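Browse > Working Papers > Packaging and Household Waste > Section 4

Search this collection Enter keyword or author Advanced

4. Reuse of cushioning material in the home

4.1 What people keep

The diaries came back in February, 60 households in all, and most of them were usable. Two had clearly been filled in on one evening in the same pen. We kept those in but flagged them, see the notes. Each household wrote down every parcel that came in over 14 days and what was done with the padding inside it. Not the box. The box is a different story and Goicoechea has that in hand.

Air-bubble sheet is kept far more often than paper or foam. This matches what Urquijo found in the Sarmiento flats, though he asked people to remember, and people remember badly. Ours had to write it down the same day. Loose fill gets thrown out at once. Crumpled paper goes to recycling or under the sink, and stays under the sink. Bubble sheet gets folded and put in a drawer, or more often a bag inside a closet.

Color seems to matter, which we did not plan for. Several diaries make a point of saying the sheet was pink or green and that it "seemed a waste" to toss it. One entry reads only: pink, kept, too nice. We had no column for color so this is all from the free comments box and should be read that way. 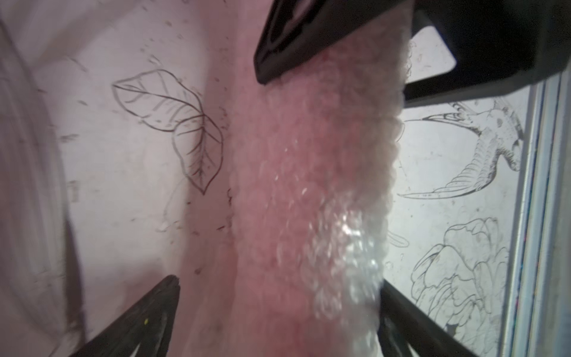
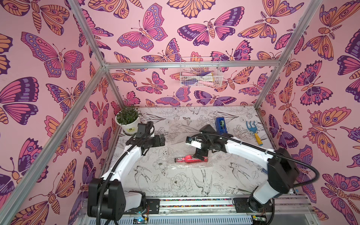 Figure 6. Pink surfaces: translucent and bubbled (first picture); wallpaper printed with butterflies and moths (second picture).

Keeping is not reuse, however. Of the sheets put away, few came out again during the diary period. Two weeks is short and we knew that going in. Cuesta argues for a full year and she is probably right, but the money was for one round only. What did come out was used for mailing gifts, for wrapping glasses before a move, and in one case to line a cold frame over seedlings. Also lots of popping by children, which some diaries record as reuse and some as disposal. We coded it as disposal. Chmielewska disagrees and her view is set out in the appendix.

4.2 Size of piece

Pieces with a cut edge got kept less than whole ones. Tape is the real problem. Once a sheet has tape on it people can't get it off with out tearing the bubbles, and then it goes in the trash. Donach parcels used a paper band in place of tape and nearly all of that sheet was kept. Small numbers, one supplier. Still worth a proper test.

Length: anything under 500 mm tended to be tossed. Larger pieces folded and stored. Pastor suggests a piece has to go once around a dinner plate before anyone thinks of it as useful, which fits the comments but we did not measure plates.

4.3 Limits

Renters were underrepresented. No household without a closet or a storage room, so nothing here speaks to people with no place to keep things. The diary form asked for "padding" and some took that to include the box flaps. Corrected by hand where we could tell. The Clisten follow-up form spells this out better and adds a line for color, plus one for tape, and it should of been that way from the start.

Comments on this draft to Patricio Urquijo by 31st March.

Contact the collection | Copyright remains with the authors | Back to top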